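Zumcombe Residents' Services — Maintenance Helpdesk
Ticket record: intermittent loss of hot water, communal kitchen and flats on the second landing
Building: Zinwood House
Reported by: Wumpini Ankrah
Assigned to: Marcelino Lins
Priority: Standard, raised to High on review
Opened: 3/8/19
Status: Closed, subject to monitoring

Summary of fault as reported

The resident states that hot water at the kitchen tap runs normally for a short time and then turns cool, although the boiler display shows no error. The shower in the same flat is affected to a lesser degree. Cold water pressure is unchanged. The resident has already reset the boiler twice by the front panel and asks that this advice is not repeated to her.

Entry 1 — Helpdesk (Perihan Eren)

Call logged and an acknowledgement sent. The resident confirmed that the fault is worst in the early evening and is seldom noticed before noon. She was asked whether any work had been carried out in the building recently and mentioned that the shower in the flat above had been replaced in January. No record of that work is held by this office. A request for details has been sent to the leaseholder, Natnael Tefera.

Residents are reminded that alterations to bathroom or kitchen plumbing must be notified in advance under section 6 of the building handbook.

Entry 2 — First visit (Marcelino Lins)

Attended and gained access to the flat and to the plant cupboard. The boiler fired on demand and the flow temperature was steady throughout. Inlet filter removed, rinsed and refitted; a small amount of grit was present, but in my view not enough to explain the complaint. The pressure gauge was within the normal band.

At the kitchen tap the water reached full temperature and then fell away after 5 minutes. Closing the tap and opening it again made no difference. The fault can therefore be confirmed as genuine and is not one of use.
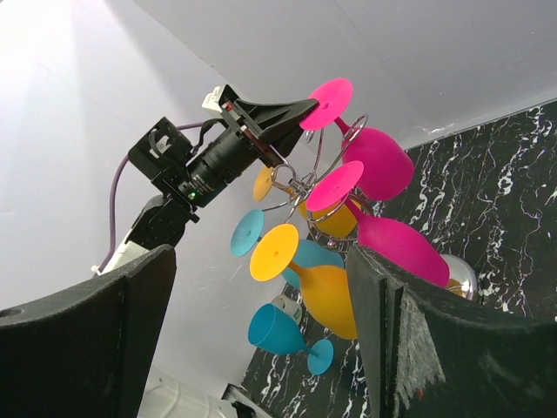
The isolating valve beneath the sink was checked next and found to be fully open. The flexible hoses are of the correct bore and show no kinks. I then closed the cold feed to the kitchen tap altogether and ran the hot side alone. The temperature still dropped, which rules out a worn cartridge in the tap itself. Cold water must be entering the hot pipework at some other point.

Visit ended at this stage as access to the flat above had not been arranged.

Entry 3 — Helpdesk (Perihan Eren)

Mr Tefera replied by email. The replacement shower is a Flikton mixer, fitted by a contractor of his own choosing. He was not aware that notice was required and has apologised. He is content for us to inspect, provided that his tenant is given fair warning.

The resident telephoned for an update and expressed some frustration at the delay. She was advised that a second visit would follow once both flats could be entered on the same day. Ticket raised to High.

Entry 4 — Second visit (Marcelino Lins, with Shafiq Bhuiyan)

Both flats attended. The following steps were taken in order.

1. Hot tap opened in the kitchen of the reporting flat and left running, with a thermometer in the stream. Starting temperature some 40 degrees.

2. Shower in the upper flat turned on at its normal setting, then shut off at the hand control only. The reading at the kitchen tap began to fall shortly afterwards.

3. Isolating valves to the upper shower closed. The reading recovered and held for the rest of the test.

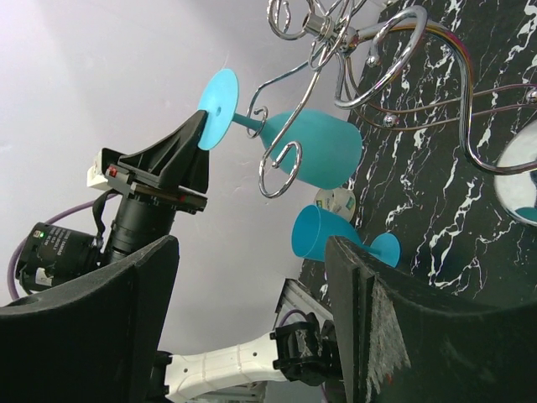 4. Shower valve body opened by Mr Bhuiyan. No check valves were found on either the hot or the cold inlet. With the hand control shut, cold water was able to pass across the mixer and into the shared hot riser.

5. Check valves fitted to both inlets from van stock, joints tested and the cover replaced. Step 2 was then repeated and the reading at the kitchen tap did not fall.

Cause

Cross-flow through an incorrectly installed mixer shower in a neighbouring flat. The evening pattern is consistent with the hours at which the tenant above uses the shower. The boiler was not at fault.

Charges

The two valves and the labour for the second visit are to be recharged to the leaseholder of the upper flat. The first visit is to be met from the building's general account. The managing agents, Cowie, have agreed to this division in writing.

Closing note — Helpdesk (Perihan Eren)

The resident has confirmed that hot water is now steady at both the kitchen tap and the shower. The ticket will remain on the monitoring list until the next routine boiler service. Should the fault return, residents are asked to quote this record when calling — a new ticket need not be opened.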